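4.2 Perceived whiteness and the choice of wall paint in rented homes

In the first part of the study we asked the tenants to name the colour of their living room wall without looking at it. Almost all of them answered "white". When the same persons were later given a fan of paint cards and were asked to hold it against the wall, the answers became much more different. Some chose a card with a yellow tone, others a card which the manufacturer sells as a grey. This difference between the remembered colour and the matched colour is the main subject of the present section.

The material comes from two housing estates, Tukcombe and Hjaltested. In total 789 tenants returned the questionnaire, and the paint cards were used in a smaller group of homes where the tenant agreed to a visit. The estates were chosen for the reason that both are repainted by the landlord between tenancies, always with one standard paint. The tenants therefore did not choose the colour themselves, and they could not know its name from a tin or from a bill. In Tukcombe the standard paint had been changed in July of the year before our visits, so that older and newer walls could be compared inside one building.

Each tenant made the match at three places on the same wall: near the window, in the middle, and in the corner furthest from the window. We did not tell them that the paint was the same everywhere. The card chosen in the far corner was, as a rule, darker and warmer than the card chosen near the window. Moon has described a similar result for painted ceilings, and explained it by the fact that people match the light which reaches the eye and do not correct for the position of the lamp. Our results agree with this only in part. In 7 homes the order was the opposite, and all of these had a large wooden floor or a red carpet close to the window, which may have given some colour to the lower part of the wall.

The words used by the tenants also deserve attention. "Clean", "cold" and "hospital" were used for the cards with a blue tone, while "old" and "smoky" were used for the yellow ones, even when the wall had been painted shortly before. Several tenants said that they had considered to repaint at their own cost, and changed their mind after they bought a different lamp. This suggests that complaints on the colour of a wall are sometimes complaints on the light in the room.

A further difficulty is that a plain pale surface does not have one tone over its whole area. Figure 3 shows a surface of this kind at close distance, brighter and cooler at the upper right and more beige-grey towards the left and the bottom.
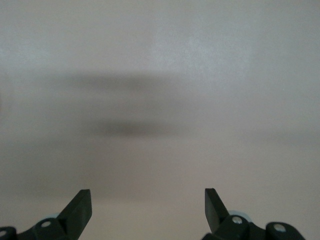
Figure 3. Gradual change of tone on a pale, plain surface.

Danuta Bielecka objected, on reading an earlier version of this section, that the tenants may have understood "match" as "choose the card you would like", and that the instruction should have been tested in advance with a neutral object such as a sheet of paper. We accept the objection for the Hjaltested visits, where the instruction was given only orally. In Tukcombe it was printed on the back of the fan, and the tenants were asked to read it aloud before they started. The results of the two estates are for this reason reported separately in the next section.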